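Prelis hand-held gripper kit — speaker notes
Slot: 15 minutes, straight after the coffee break

Opening
Say hello, then get the gripper out of the bag straight away. Pass it round while talking. People get it much faster once it's in their hands!

What you get
One gripper body, spare finger plates, the charger and a year of the Zalico software. The kit is 2000 pounds, and a second gripper adds 600. Give the prices early, as everyone asks.

What I like
Setting up is quick — I was recording before my tea had gone cold. We took nearly 400 recordings at the Algate workshop in October and I'd happily go back and do more. Replay in Zalico is lovely (show the slider if the wifi behaves).

What I'd change
The grip gets tiring on a long afternoon. The manual is thin on calibration, so mention the Kermani guide, it's free and much clearer.

Slide 6
Leave it up for a bit. Point out the white finger plate and the foam lining in the notch behind it, then talk about working in a busy room.
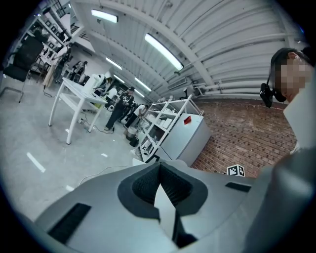
View from the gripper, with the finger plate coming to a point in its padded notch.

Questions
Likely ones: left-handed use (fine), spare parts (order early), hiring for a month (yes, ask Prelis). Collect the gripper before lunch!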